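Week 4 Notes: Where the Examples Come From

Oct 31, 2024

Housekeeping first. The Hegazy lab machines are back up. If you left a job running on one over the break, it is gone, and so is whatever it was writing to. Problem set 3 is graded. The most common comment you will find in the margin is "how many of these did you look at?" and it was meant as a question.

1. Recap

In September we treated the training set as something that arrived in a folder. You downloaded it, you split it, you fit a policy to it, and if the policy did something foolish you adjusted the learning rate until it did something foolish more slowly. This week we open the folder.

An episode, for our purposes, is a time-ordered list of pairs: what the robot sensed, and what it was told to do next. Joint positions, gripper openings, one or more camera images, and the command. Add a task label at the top and a success flag at the bottom. Everything a behavior cloning policy will ever know about the world is in those lists. If your demonstrator always approached from the left, the policy believes in the left the way some people believe in vitamins.

2. Three ways to get episodes

(a) Teleoperation on hardware. A person drives the arms, the robot records itself. Good physics, because it is physics. Slow, because somebody has to put everything back between attempts. Budget more time for the putting back than for the driving.

(b) Teleoperation in simulation. Same person, same controls, no broken parts. Resets cost a keystroke. Contact is approximate, and friction is a number someone typed in.

(c) Scripted or planned demonstrations in simulation. A planner with access to the true object poses solves the task and you record it doing so. Cheap by the thousand. Watch out for demonstrations that use knowledge the policy won't have. A planner knows where the tool is behind the arm. A policy looking through a camera has to wonder.

The course project uses (b), with a little (c) for padding. Our simulator setup is called Trikari and the room generator that feeds it is Rullness. Neither name means anything. Please stop asking on the forum.

3. Randomization, and what it is for

Rullness takes a base room and changes the materials, window colors, wall art, lighting and table layout. Some of the results are rooms no sane person would rent. This is fine. The point of varying the background is to make it useless as a clue, so that the policy has to look at the object. If every episode of "pick up the tool" happens in front of the same gray wall, you have trained an excellent gray wall detector.

Things to vary, in the order I would bother:
- object pose on the table
- camera pose, within what the real mount could plausibly do
- distractor objects
- lighting
- surface colors and textures
- the room itself

Students reliably start at the bottom of this list, where the screenshots are prettier. A set with 52 wallpapers and one object position is a set with one object position.

4. The head camera

Most of you will record from the robot's own viewpoint. Before you collect anything, render a few frames and look at them at full size. The viewpoint is less flattering than the one in the simulator window, and it contains a good deal more robot. 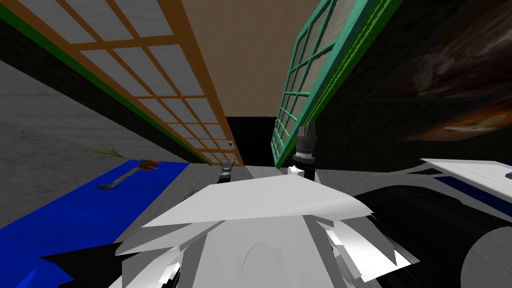
Fig. 4.1. Trikari, robot's own viewpoint, tilted, with torso and both grippers in view. Rendered.

Points to bring up in section:

Self-occlusion. The white torso takes the lower center and the black arm takes much of the lower right. Any object back there does not exist as far as this camera is concerned. If your task needs that region, add a wrist camera or move the task.

The tilt. Windows and floor run off at steep angles. A network doesn't mind this, provided training and deployment agree about it. Problems begin when you collect at one tilt and test at another, then write four paragraphs on generalization.

Where the pixels go. The long dark tool on the blue table is the sort of thing you might name in a task label, and it gets a small share of the image next to the windows and the robot's chest. After you downsample for the network it will be smaller still. Look at the downsampled version too. If you can't find the object, lower your expectations for the policy.

Labels. Is that a wrench or a spatula? From this view I wouldn't swear to either. Take the name from the simulator's asset list and use the same one every time. Last year's Bridosia set had three spellings of one object and the language-conditioned model dutifully learned three objects.

5. Quality control

Keep the failures, but mark them. A failed episode with an honest flag is useful for training a success classifier, and for humility. A failed episode flagged as a success is poison, and you will not find it by staring at the loss curve.

Minimum checks before an episode goes in the set:
- timestamps increase
- image and joint streams are the same length, or you know why they aren't
- the first frame is before motion starts
- no more than a second of idle at the end (policies are quick to learn that doing nothing is an option)
- the success flag was set by a rule you can write down

Then watch some. Take a random sample, play it at double speed, and write down every odd thing. This is dull, and it is the highest-yield hour of the project.

6. How many?

For the project: 100 teleoperated episodes per team, and up to 1,000 scripted ones. Teams always ask whether more scripted episodes will raise the grade. They will raise the disk usage. Plot success against number of episodes for at least 4 subset sizes and let the curve tell you whether you needed the rest.

Report your splits by scene seed. If frames from one episode end up in both training and test, your accuracy will be wonderful and I will be writing in the margin again.

7. For next time

Collect ten practice episodes with your team. Swap them with another team, who will try to work out the task with the label removed. Bring their guesses and a one-page note on what you would change about your collection setup.

Reading is on the course page. The second paper is long; the appendix on resets is the part I'll ask about.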